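Isdale Home Forum > Laundry and Linen > Folding on the bed, fluff on everything

Page 2 of 2

mkz_fold
Thanks for the replies on page 1. To answer the question about the blanket, it is a lilac plush one with a raised leafy pattern, and it lives on the bed all year. I do all my folding on it as we have no table big enough. The trouble is that anything dark comes away with pale fluff on it. Smooth cloth is not so bad.
Melaniia Zinchenko

Preltik45
Take the blanket off before you fold. It takes two minutes. I don't see why this needs two pages.

tallboy_k
It needs two pages if you fold every day and the blanket weighs as much as ours does. I put a flat cotton sheet over the top. Fold on the sheet, shake it out of the window, put it away again. A single sheet is enough even on a double bed.

Preltik45
So you fetch a sheet, spread it, shake it and fold it up again. That is more work than moving the blanket.

tallboy_k
It isn't if the sheet is kept on the end of the bed. Each to their own.

Qudah Lane
Has the blanket been washed much? Ours shed badly for the first few washes and then stopped. Cool wash, no softener, nothing else in the drum. Clean the filter afterwards or you will get it all back on the next load. I would not tumble dry it. Ours went rough in one patch after somebody did that, and the pile has never lain flat there since.

mkz_fold
Washed twice since August. I did use softener both times. There is a rough patch on ours too, a bit beige compared with the rest, but I couldn't say what caused it.

Flesero
Softener won't make it shed. I have used it on fleece for years with no trouble.

Qudah Lane
Fleece and long plush are different things. On ours it made a difference, that is all I can say.

kyammine
I had the same set-up in my last flat and gave up on flat folding. Soft bedding gives way under your hands, so you can't get a crisp edge whatever you do. What worked for me was a rough fold on the bed, then a second fold on top of the chest of drawers just before it goes in. For thick black things I fold them inside out. The fluff ends up on the inside where it doesn't show.
Karim Yammine

mkz_fold
Inside out is a good idea, I will try that. These are two from this morning's load, the green and the black. The green won't stay square for me whatever I do with it.
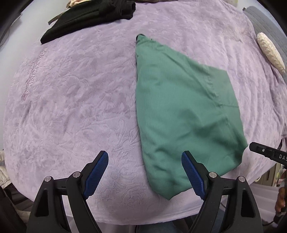
Re: Folding on the bed, fluff on everything
Posted 29 March 2019

tallboy_k
I would start the green one again. Lay it face down, smooth it from the middle outwards with the flat of your hand, then bring both sides in before you fold it up from the bottom. If you go from the bottom first you get a point at the corner every time.

Flesero
Or hang it. Smooth woven cloth creases in a drawer anyway. I only fold knitwear and towels now.

mkz_fold
No room on the rail, I'm afraid. I'll do it the way tallboy_k says and put a sheet down for the black things.

Preltik45
Or take the blanket off.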